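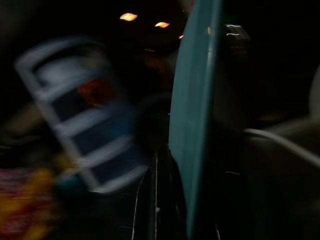
Vol. 2, p. 42

Teaching by Showing: Kitchen Pickup Tasks with a Remote-Controlled Arm
Student project report, Gumesstead Robotics Lab
Jeptoo Kimaro and Esther Shirima
2019-02-23

What we did

Short version first. We wanted the arm to learn to pick up cutlery and put it on a plate, and to put it away in a holder too. No hand-written motion paths. One person drives the arm, the arm records everything (joint angles, gripper opening, wrist camera, head camera) and later a small network tries to copy it. The recording software is called Carkunent, written by last year's group, we only patched it. The policy code is ours and we named it Sadden, for reasons that will be clear in the results.

Two ways of showing the arm a task. By hand: you turn gravity compensation on, grab the wrist and pull it through the motion. By remote: you hold a small leader arm and the big one follows. We started by hand, because the manual said it was easier for beginners. It is easier on the beginner. It's not so great for the data, your own hands and sleeves end up in half of the wrist camera frames and the network learns sleeves. We switched to remote after the first batch and threw the first batch out.

Setup notes

Wrist camera is small, low resolution, bad in dim light. Anything fast turns to smears. We knew this from the spec sheet and still drove too fast in the begining. Rule we settled on – slow down whenever the gripper turns, wait a beat before closing. Head camera sees the arm and the counter and is much steadier, but the fingers hide the thing they are grabbing at exactly the moment you care about.

Cables. Tape every cable down before the first run or you will be doing it between runs. The one along the wrist needs a loose loop, we had it too tight and the last joint kept stopping on a torque limit.

Part 1: the sink

Task was to reach down into the basin and work at the cutlery holder. The hard part was height. Driving from the leader arm you have no feeling of touch at all, so you go down, and down, and then the follower lags a little and you think you're not there yet.

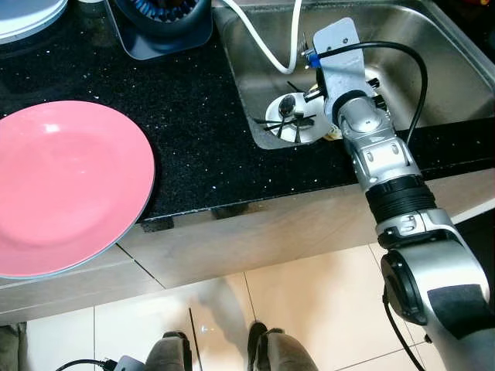

So we added a soft floor, meaning Carkunent now refuses any command that puts the fingertips lower than a set height. Took an afternoon and should of been there on day one. After that both of us could drive the sink task without the other one standing by the stop button (we still stood by it).

Steel is also a problem. Shiny bottom, reflections move when the arm moves, and the network seems to pay attention to them. We tried cropping the images tighter. Helped a bit. Black utensils were worse than metal ones for us, very little contrast once the fingers shade them.

How we recorded: each demonstration runs until the driver presses the pedal. Limit of 60 seconds, anything longer gets dropped. Bad ones were marked right away by the driver, not later from the video. Later you forgive yourself too much. In the end we kept 2,517 demonstrations, sink and counter together, done in short shifts because your wrist gets tired and then the demos get sloppy. You can see it in the jerk plots, the last part of every shift is rougher.

Part 2: the counter

Fork and plate. The gripper comes from over the plate and closes on the handle. A fork lying flat is thin, so the fingers have to be almost touching the plate, and the plate can slide. We left other kitchen things out on the counter on purpose, the policy has to cope with clutter sometime. Approach angle mattered most. Jeptoo comes in flat, Esther comes in steep, and the network trained on both of us did something in the middle that worked for neither.

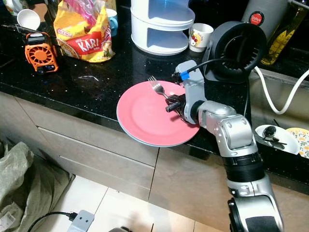 Kimaro thinks the mixed driving styles should stay in the data: a policy that has only seen one person's habits will break as soon as the fork is turned the wrong way, and the fix is more demos per style and a label for who was driving. Shirima disagrees. Her view is that the label only hides the problem, and that the two drivers should agree on one approach before recording. We didn't settle this. Labels are in the dataset so next group can try it either way.

Results, quick

Sadden copies the reach well. The grasp not so well. Typical failure is closing too early, a little above the fork, then carrying on with the rest of the motion holding air. It does not know that it missed. Sink task is weaker than counter task in all our tests, and slow demos gave better policies than fast ones on both.

To do before April

Retrain with slow demos only. Add gripper current as an input so it can tell when the fingers are empty. Better light near the wrist camera. Write down the calibration steps, they are only in Esther's notebook right now.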